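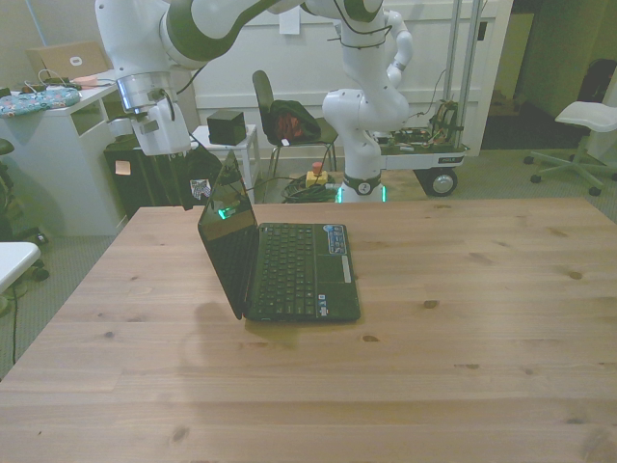
Robot arms at the Plondville repair center: questions from staff

Which jobs is Bosta automating?
Bosta refurbishes returned laptops for schools and small offices. The arms will take over opening and closing lids, moving units between tables and placing them in outgoing trays. Diagnosis, part replacement and data wiping stay with technicians. So does the final check before a unit ships.

Will anyone lose their job?
No layoffs are planned. The 12 people now on intake handling will move to repair or testing by October. If you are one of them, your lead will go over the options with you before your schedule changes.

Will my pay change?
Your base rate stays the same. Technicians who complete operator training move up one pay step.

How long is the training?
It takes 27 hours, all on paid time. The course is run by Roussel and covers starting and stopping the arm, clearing a failed grip and logging faults. You don't need to know how to program.

Can I work at the table while the arm is moving?
No. Wait until it has stopped and the operator has told you it is clear. If something looks wrong, press the red emergency stop. You don't need permission and you won't be written up for it.

What happens when the arm can't handle a laptop?
It sets the job aside and flags it in Leltell, our tracking software. A technician finishes the unit by hand. In the trial the arm handled 1,117 units, and stiff hinges caused most of the flags.

Will Leltell be used to rate individual workers?
It records units, times and fault codes. Supervisors see totals by shift. Names are attached only to the final check, as they are now.

Are breaks changing?
Breaks stay as they are. An arm may not run unattended, so the operator stops it before leaving the table or hands over to another trained operator.

Who do I ask if my question isn't listed?
Ask your shift lead, or come to the open session on Friday at 2 p.m. in the break room.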